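Maintenance Notes from the Tultlow Workshop

The disassembly cell at Tultlow was returned to service on Feb 18, 2020, following a change of gripper fingers and a full check of its taught positions. The work was directed by Welington Frota, who has had charge of the cell since November. Desktop computers are now processed under the Leite procedure, and staff are asked to note the revised intervals.

Finger tips
Tips are to be inspected after every 60 machines and replaced after 300. A worn tip may still reach the processor, but it should not be used to lift one.
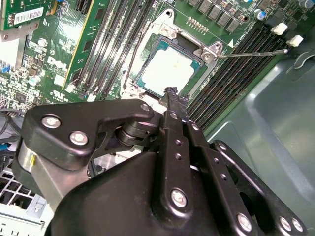
Position of the case
The tower is laid on its side on the slatted bench with the side panel removed. The fixture plate remains to the left of it and must be bolted down before the arm is enabled. 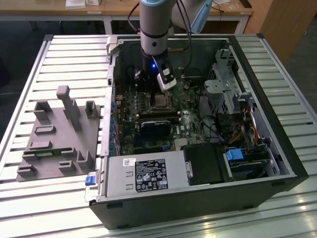 The arm over an open tower, with the fixture plate on the bench.

Approach to the memory slots is made at reduced speed. The Zornetti controller holds 39 taught points for this part of the task,

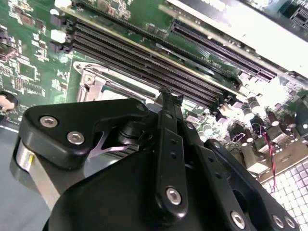 and each is to be confirmed by hand whenever the fingers have been changed. Points that have drifted should be entered in the cell log before they are taught again.

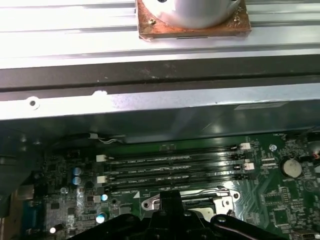

Ulemier Newsletter | Issue 27 | Page 4

The wrist camera is to be cleaned with a dry cloth at the start of each shift. Requests for spare fingers should be addressed to the workshop office.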